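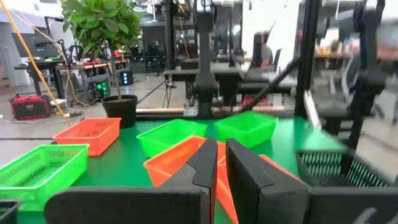 阅读时间：约 10 分钟 | 分类：收纳与整理 | 文：Sabina Howlader

网孔塑料篮的分色、编号与桌面布置方法

适用范围

本文说明如何用带网孔的塑料篮在一张工作台上建立分拣区，用于处理零碎物品：文具、线材、小五金、缝纫配件、种子袋等。方法适用于家庭工作间、小型仓储角落和社区教室。液体、粉末以及直径小于网孔的散件不在本文范围内，处理方式见“内衬”一节。

图中桌面为绿色，篮子以橙色和绿色为主，桌上另有一盆绿植。下文的分色规则按橙、绿两色编写，换成其他颜色时照样套用。

一、术语

篮身：四面侧壁与底板。
网孔面：侧壁上带孔或格栅的部分。
主色：数量较多的一种颜色，用于存放已分类物品。
辅色：数量较少的一种颜色，用于存放待处理物品。
位：篮子在桌面上的固定停放位置，不随内容物变化。

二、所需物品

1. 长方形网孔塑料篮若干，同一用途的篮子尺寸应一致。
2. 扎带或细棉绳，用于固定标签。
3. 硬卡纸标签，打孔。
4. 油性记号笔。
5. 美纹纸胶带，用于桌面定位。
6. 卷尺。
7. 内衬材料：薄毛毡、无纺布或裁剪后的文件夹塑料片。

篮子不必购买同一品牌。Skanby 的篮子侧壁较直，并排时缝隙小；Fando 的篮子上宽下窄，可以套叠，空置时占地少，但并排时底部会留出空隙。两种混用时，不要叠放，底边与口沿尺寸不匹配，受力后容易滑脱。

三、清洁与检查

新篮子使用前用温水加少量中性洗涤剂刷洗，重点是网孔内侧和底部加强筋。冲净后倒扣晾干。不要用烤箱、暖风机或暖气片加速干燥，塑料受热后口沿会变形，变形后的篮子放在桌面上会晃动。

晾干后逐个检查：

网孔边缘有无毛刺。有毛刺的用细砂纸轻磨，否则会钩住毛线和织物。
底板是否平整。将篮子放在平面上，按压四角，任意一角翘起即归为次级篮，只放轻物。
口沿有无裂纹。有裂纹的篮子不再手提，只作固定位使用。

四、分色规则

规则一：一种颜色只对应一种状态，不对应一类物品。颜色种类有限，物品类别会不断增加，按类别分色很快就不够用。

规则二：绿色为主色，表示“已分类，可取用”。橙色为辅色，表示“待处理”，包括待分拣、待修理、待归还。

规则三：物品状态改变时，移动物品，不更换篮子的位。待修理的剪刀修好后，从橙色篮取出，放入对应的绿色篮。

规则四：深色或双色篮子统一作备用，不参与状态标识。需要临时启用时，必须挂标签。

五、编号与标签

编号由颜色代码和序号组成。橙色用 O，绿色用 G，备用篮用 B。序号从 1 开始连续编排，篮子报废后序号由新篮继承，不跳号。

标签写三行：
第一行，编号；
第二行，内容物类别；
第三行，启用月份，例如“12 月”。

标签穿过侧壁最上一排网孔固定，朝向操作者。扎带不要拉到底，留出可以转动标签的余量，剪去多余部分，剪口转向篮外。标签不要贴在网孔面上，胶层与塑料的接触面积太小，几周后就会脱落。

六、桌面布置

步骤 1：清空桌面，擦净。绿植、台灯等固定物品先放回，靠后沿或靠角，篮子的位在剩余区域内划分。盆栽与最近的篮子之间留出一掌宽，避免浇水时溅入。

步骤 2：测量可用宽度。用可用宽度除以单个篮子的宽度加 3 厘米，取整数，即为一排的位数。3 厘米是手指伸入提篮所需的最小间隙。

步骤 3：先放橙色篮。待处理物品取放最频繁，放在操作者正前方，双手不需要越过其他篮子就能够到。

步骤 4：再放绿色篮。常用类别放两侧，不常用类别放后排。后排篮子的内容物高度不得超过口沿，否则取物时会带倒前排。

步骤 5：用美纹纸胶带在每个位的两个前角贴出直角标记。标记贴在篮子轮廓外侧，紧贴底边。

步骤 6：整理从桌面上方或旁边经过的线缆，沿桌边或桌腿走线。线缆不得从篮口上方横过，提篮时容易挂住。

七、内衬

网孔篮的优点是透气、可见，缺点是漏小件。以下物品需要加内衬：螺钉、大头针、珠子、回形针、铅笔芯。

裁剪方法：量取底板内侧长宽，各减 2 毫米；四边各加出高度 28 毫米的翻边，四角剪成直角缺口，翻边向上折起。内衬只覆盖底部和侧壁下段，上段网孔保持通透，便于从侧面判断余量。毛毡内衬适合金属小件，塑料片内衬适合纸类和线材。

八、分拣流程

1. 所有未归类物品先进橙色篮，不在桌面上直接摊放。
2. 每次只取一只橙色篮处理，其余留在原位。
3. 单件判断时间不超过 10 秒。超过的放回橙色篮，留到下一轮。
4. 连续三轮仍无法归类的物品，说明缺少对应类别，启用一只新的绿色篮或并入相近类别。
5. 处理完毕，空的橙色篮放回原位，口朝上，不要倒扣。

九、实例数据

Kavinda Dissanayake 按本文流程整理了 Ginport 工作间的旧存货，登记在册的小件为 609 件，用了整个 12 月。他的记录显示，耗时最多的环节是线材，同一根线常因接头不明反复进入橙色篮。建议线材在第一轮就按接头类型挂签，不等用途确认。

Hedvika Paulík 补充了一处修改：织物类不按颜色分，按幅宽分，每只绿色篮内卷放，不折叠。折叠的织物会从网孔中鼓出，与相邻篮子摩擦。

十、常见故障

篮子在桌面上滑动。
在底部四角各粘一小块硅胶垫。桌面有灰尘时先擦净，再判断是否需要加垫。

标签朝向混乱。
扎带过松或孔位选得太低。改穿最上一排网孔。

橙色篮长期不空。
检查绿色篮的类别划分是否过细。同一类别内物品少于三件的，合并。

提篮时侧壁外鼓。
内容物过重。五金类按半篮装载，双手托底搬运，不提口沿。

网孔积灰。
用软毛刷由内向外刷，再用湿布擦。不要用压缩空气，灰尘会落入邻近的篮子。

十一、维护周期

每月核对一次编号与内容物。每季取出内衬抖净，检查翻边折痕，开裂的重新裁剪。桌面胶带标记满半年更换，残胶用橡皮擦除。

修订记录
增加内衬翻边尺寸（Dilani Sheikh）
更正备用篮代码，原为 S，现为 B（Sabina Howlader）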